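HOA wants to limit us to one dog per unit, and we already have two. Are we grandfathered?

Posted in: Condo & HOA Living > Pets

Vega Sarmiento

Hi all, long-time reader, first time asking. My husband and I bought a second-floor unit at Drummond Court four years ago with two dogs already in tow — a beagle mix and a very old, very deaf spaniel. The rules back then said two pets per household, no weight limit, leash in the common areas. Fine. We registered both dogs at the office, paid the pet fee, and I still have the receipt.

Now the board wants to change it to one dog per unit. There are 162 units here and I would guess plenty of people have two animals, counting cats (cats are apparently exempt, don't get me started). The notice came in the same envelope as the pool schedule, and it says the new rule "will apply to all residents" starting in August. No mention of people who already have pets. I called the management company, Conmont, and the woman on the phone was nice enough but told me she "assumed" existing dogs would be okay. Assumed! I can't re-home a deaf spaniel over an assumption.

What started this, as far as I can tell, is barking in the north building. Not our building! Our two sleep all day. The downstairs neighbor says she forgets we have them, and I've asked her to put that in writing.

So my questions, I guess, are these. Can they do this with just a board vote, or do the owners get to vote? If it passes, are our dogs safe? And if one of them passes away, does that mean we can never get another one? The meeting is Friday at 7 and I'd like to walk in knowing something. We're in a small town and the one lawyer who does this kind of work can't see me until after that.

Eoin Brophy

I've been through nearly this exact thing, on both sides of the table. I was on the board at my old place when we tried to pass a weight limit on dogs, and I'll be the first to admit we made a mess of it. I'm not a lawyer, and your state may do it differently, so take this as one owner talking to another.

First thing: find out where the current two-pet rule lives. Is it in the declaration (sometimes called the CC&Rs, the thick recorded one) or is it in the "rules and regulations," which is usually a thinner booklet the board can edit? It makes a huge difference. If it's in the declaration, the board generally can't change it by themselves. It has to go to the owners, and the document will tell you what share of them has to say yes. Ours needed two thirds and we never got close, mostly from people not mailing the ballot back.

If it's only in the rules booklet, the board may be able to do it with a vote at an open meeting, but there's normally a notice period. Ours was 14 days. Look at the date on your letter and look at the date of the meeting, and if there's a gap that's too short, say so politely and ask that it go in the minutes. You can get the recorded declaration from the county if management is slow about it. I paid for copies by the page and it was worth every cent.

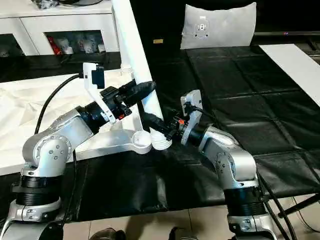 Two robotic arms at a table, one gripping a white plastic stand.

Second thing, grandfathering. Some places have a law that protects a pet you already had, and some don't, and a lot of associations write it in on their own to avoid a fight. Don't go by what anybody tells you over the phone. What you want is one plain sentence added to the rule itself, something like: "Any pet registered with the association before the effective date may remain for the life of that pet." That's more or less what we ended up with. Email it to the board before the meeting so they've seen it already — boards hate being handed wording on the night, and they'll table it or, worse, try to fix it out loud.

That sentence would cover your two dogs. It would not cover a replacement. When the spaniel goes (sorry, I know, I had an old one too), you'd most likely be down to the one-dog rule like everybody else. If that matters to you, ask for it now, as "any household with two registered pets may keep two." You may not get it, but I've seen it done.

Third, bring your receipt and a copy of the registration, and get your neighbor's note if she's willing. And talk to the other two-dog people before the meeting! I can't say this enough. When we tried our weight limit there were five owners who came in together, sat together, and had one person speak. They had picked a retired school secretary who was calm as anything. We dropped the whole thing that night. If they'd each stood up and yelled I think we'd have dug in, which isn't very flattering to us, but there it is.

One more and then I'll stop. If the real trouble is barking in the north building, they almost certainly have a nuisance rule they could be using already. Ask how many written complaints there have been and whether anyone has been fined. At our place the answer was one complaint and no fines, and the whole idea for the rule came out of one bad weekend with somebody's visiting shepherd.

jotard_jim

Read your docs. Everything is in the docs. My HOA tried to fine me over a bird feeder and I read the docs and there was nothing in there about bird feeders. Didn't pay a dime. Also if it's a service animal they can't touch it, look that up.

Vega Sarmiento

Thank you both! Not service animals, sadly, unless you count lying on my feet. Eoin, I dug out the binder from closing last night and the two-pet rule IS in the declaration, section on use restrictions, and it says changes need 67 percent of the owners. The letter doesn't mention an owner vote anywhere. I've emailed Conmont to ask how they're planning to handle that, and I put your sentence in the email too, with a couple of words changed to match how our binder talks. I also found three other two-dog households on our side just by standing at the mailboxes for half an hour with the beagle. One of them used to teach debate, so I think we have our speaker. I'll come back and post after the meeting.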